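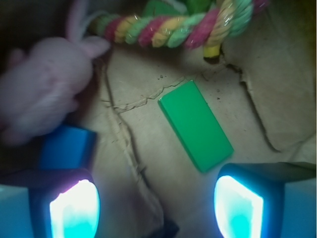 Green and blue blocks with the pink rabbit, on brown paper

Trirkerel Home Help > Storage and tidying

Keeping soft toys, blocks and a dog's rope toy in a paper bag: will the bag last, and should they be together?

Ok-hee Heo
Viewed 487 times

We are short of space until February, when we get the bigger flat, and for now the toys live in brown paper bags. I like them because they fold flat when empty and cost nothing. Each bag holds a mixture. One of them has a few blocks, a pink plush rabbit and the dog's rope toy, the twisted sort in red, yellow and pale green with a loop at one end.

I have two problems. The first is the bag. The paper creases a lot, and the rim tears when things go in and out. I have been rolling the top outward to keep the mouth open and patching the edge with black tape, which works for a bit and then it tears next to the tape.
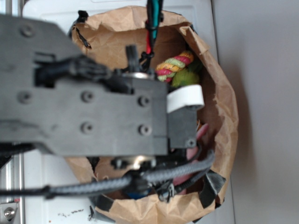

The second is what to do about the dog's toy. It has been in with the rest because it was on the same floor when I tidied up, and the dog doesn't mind. My sister does mind. She says anything that has been in a dog's mouth shouldn't be in with the rabbit, which my son sleeps with. I also find little dark specks of dirt in the bottom and I don't know if they come from the rope or off the floor.

I don't want to buy plastic boxes only to move them. Can I carry on with paper if I do it better, and do I need to wash everything before I separate it?

Tae-yang Ok
51 people found this helpful

You can carry on with paper. I kept toys in bags for a whole winter and the ones that lasted were all done the same way.

Fold the rim, don't roll it. Two folds outward, each as wide as your thumb, pressed flat with the back of a spoon. A roll comes undone when a hand goes in and the loose edge catches. Do this while the bag is still new. If it has already torn, cut the torn part off straight all the way round and fold what is left. You lose some height but blocks don't need height.

Tape goes over the fold, inside and out, in one long strip round the whole mouth. Short patches leave a hard edge and the paper goes just beside it, as you have found.

Put a piece of card in the bottom, cut a little smaller than the base. Cereal box will do. It stops block corners going through and you can lift it out and tip the dirt off it. The grit can come from anywhere, so I wouldn't spend time working out where.

As for what goes together, I would do one bag for hard things, one for soft things, and the dog's things somewhere else entirely. Rabbit first. If he sleeps with it, it should probably live on the bed and only go in a bag for the move.

For washing, look at the label on the rabbit. If it says machine wash, put it in a pillowcase, tie the end and use a cool gentle cycle. Then dry it fully. Plush feels dry on the outside well before the filling is, so give it another day on top of whatever you think it needs. Do not put it back in a paper bag damp or the bag will go soft and you will have a smell.
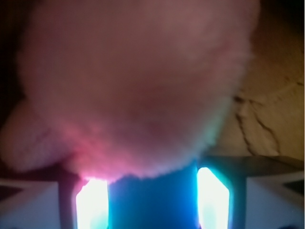
Encarnación Montoya replied that she wouldn't machine wash an old one at all, label or no label. Hers came out with the filling in one lump and she had to open a seam to sort it out. She does them by hand in the sink with a bit of baby shampoo, presses the water out in a towel and leaves them on top of the airer.

Fair enough, by hand is safer if it is old or has been mended. I should have said that.

Blocks depend on what they are made of. Plastic ones can go in warm soapy water. Anything painted or wooden, wipe with a damp cloth and dry straight away, don't soak it.

Ok-hee Heo replied
Thank you both. I've cut the top off the worst bag and folded it and it is already stiffer. I'll do the rabbit by hand on a morning when he's at nursery.
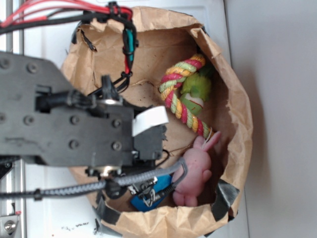

Sang-wook Ahn
7 people found this helpful

just get a box

Longer answer as I was asked to expand. Paper is fine for a move but a rope toy is the wrong thing to keep in it. They stay wet in the middle of the twist after the dog has had it and the bag gets soggy. Hang it on a hook by its loop, then it dries and the dog knows where it is. Wash it now and then. Hot wash on its own, no softener, then hang it up again. When the strands start coming loose throw it away, as dogs can swallow them and that is a vet bill.

I don't think your sister is wrong, but I wouldn't panic either. Wash the rabbit once, keep them apart from now on, wash your hands.

If the bags are going in a van put each one inside a cardboard box, as they are no good for stacking. Write on the side what is in it before you fill it. Writing on a full paper bag puts the pen through.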